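Home | Groups | Minutes | Calendar | Contact

Foltthorpe Teleoperation Group
Minutes, September meeting
Taken by Ruth Stockdale

Meeting opened at 7:10. The chair asked that the minutes be shorter this time. Noted.

1. Previous minutes
Accepted, with one correction: the word "catastrophic" in item 4 is changed to "noisy."

2. Sorting task, progress
The Zarkwood set now stands at 1388 demonstrations, all driven by hand from the leader arms. Of these, 594 have been reviewed and the rest are waiting for someone to feel like it. Reviewing means watching a person pick up a small part and put it down again, at normal speed, with the option to stop. Two members offered to take a share each. One of them has since asked what he offered.

There was a long discussion of what counts as a bad demonstration. Agreed: a dropped part is fine if the operator goes back and picks it up, because we want the policy to see a recovery. A dropped part followed by a pause while the operator talks to someone is to be thrown out. Hesitation over the bin remains a gray area. The chair feels that a little hesitation is human. It was pointed out that the model will copy it faithfully, forever. 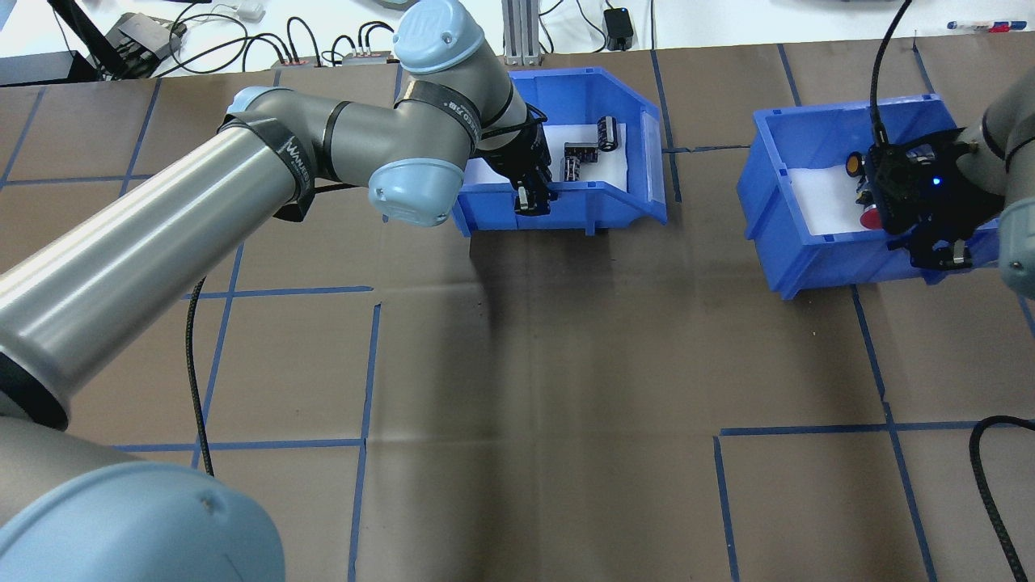 3. Grasping inside the bins
Operators keep reporting that the hard part is the last inch. The blue bins have sloped open fronts, which help, but the wrist still has to come down steeply and the fingers end up working close to the front edge. Capacitors are the worst of it. One standing upright can be taken from above without much thought, while one on its side on the white lining wants the gripper turned to match, and most of us turn it late. Proposed that new operators practice on the lying-down ones first. Proposed by the same member that they practice on the easy ones first. The second proposal carried.

Left and right arms are to be driven by one person from now on. The trial with an operator on each arm gave us 70 demonstrations and one argument, and we are keeping only the demonstrations.

4. Layout
The tape grid on the brown paper stays. A request to move the bins between sessions, so that the policy does not simply memorize where they live, was agreed in principle for the third meeting running. Ruth will write down the positions this time.

5. Hand guiding
Enden has offered us a Saturday to compare remote driving with pushing the arm through the motion directly. Those who have tried hand guiding like how it feels. Those who have looked at the recordings like it less, as the operator's sleeve is in most of them. We will do 5 runs per person each way and then disagree with numbers.

6. Any other business
The Forsberg pedal is still sticking. Whoever has the spare is asked to bring it back.

Meeting closed at 8:45.

Previous | Next | Back to Minutes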